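April, bench notes, dye room

Third go at the madder vat and I think we've cracked the orange problem! Every skein up to now has come out somewhere between brick and tinned salmon, and I'd started to blame the root itself. The Strachan batch is older than the Drokico one and smells mustier, so it was an easy thing to suspect. But I ran both side by side this morning, same weight, same pot size, same wool, and the two skeins are so close that I had to tie a knot in one to tell them apart.

What changed is the heat. I kept it right down at 60 and held it there for 3 hours, where before I'd been letting it creep up past 75 while I got on with other things. The browns in the root seem to come out once it gets too hot and they muddy everything. Saskia has been telling me this for ages (sorry, Saskia). She also says to let the skein cool in the bath overnight, so I've left half of them in with the lid on and will pull them first thing.

Mordant was alum at 15 per cent of the dry wool weight with a bit of cream of tartar. I weighed the whole lot of wool before scouring and got 799 g, which is a touch less than the label promised, so the alum is worked out from my figure and not theirs. Please do the same if you make up another bath, it does make a difference on the paler shades. 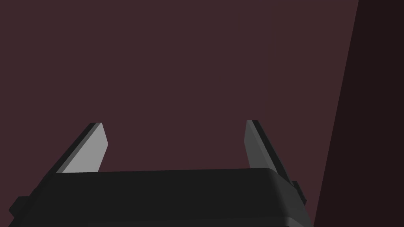
Water next. Our tap water is hard and madder likes that, so no rainwater for the reds. I did one small skein in rainwater out of curiosity and got a soft apricot, lovely in its own way and I'd happily knit a baby blanket in it, but it isn't what we're after for the Pulteo order. I then added a pinch of chalk to that same bath and dropped in a second skein, and it went noticeably redder within twenty minutes. Such a satisfying thing to watch! Chalk jar is on the second shelf now, next to the iron, LABELLED, so there is no excuse for mixing them up again.

Arnel wants to try an iron dip on a few of the finished ones to get a plum. I'm all for it but only on the seconds, and only in the old enamel pot with the chipped rim. Iron gets into everything. If it goes anywhere near the good pots we'll be making dull browns until Christmas.

Exhaust baths: still plenty of colour left in the first one. I strained it through muslin and put 5 mini skeins through, one after another, with no fresh root. They step down beautifully from coral to a sort of shell pink. I'd love to sell these as a set. Saskia thinks the palest is too pale, I think it's the best of the bunch. We can argue over tea.

Rinsing took forever. There are bits of root in the drain again even with the bag, and I found more in my sleeve. The Flirkerel bags have a tighter weave and I've still got two somewhere, so I'll dig those out for the next run.

Lightfastness strips are up on the south window, half of each one under card. I've written 2613 on the back of the card, which is the page number in the old swatch ledger where the last set is stuck down, so we can compare like with like. Some of those old ones have hardly shifted. Fingers crossed for these.

To do:

- pull the overnight skeins and compare them with the knotted one
- order more alum, we're down to the last tub
- chop the remaining Strachan root and put it in to soak
- weld seeds! They should have gone in by now
- ask Arnel how many seconds he wants for the iron

Wet skeins are on the long rail. Don't judge the colour until they're dry, they always look about two shades deeper than they end up.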